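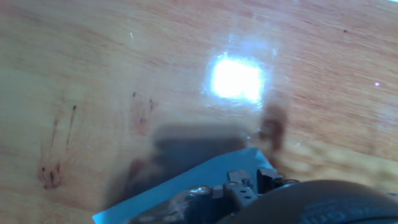

According to one reader's letter printed in the Sungate newsletter, the trading rules in Mandesau "only make sense once you have lost a caravan to them." The letter is often cited in discussions of the game, a tabletop roleplaying game of overland trade and exploration published by Trurkari in a 136-page softcover book.

Setting

Play takes place along the Preda, a long river valley divided among rival market towns. Characters are drivers, guards, brokers and surveyors who share ownership of a caravan. The caravan has its own record sheet, with scores for speed, supplies and reputation.

Rules

Most actions are settled by rolling 2 ten-sided dice and adding a skill score. Doubles bring a complication, whether or not the roll succeeds. Combat is short and usually costly – a wounded character may need a full season to recover.

Trade uses a price table with 24 goods. Each town shifts the prices up or down, and the referee updates them at the end of every month of game time. August is the flood month, when river crossings are closed and prices rise in all towns on the east bank.

Publication

The first printing was limited to 300 copies and had no index. A revised edition, released on 15 April 2022, added one, along with a shorter version of the trade rules for single-session play. Sungate, a supplement describing the town of the same name, gave its title to the newsletter.

See also
Hexcrawl
Random encounter
Character sheet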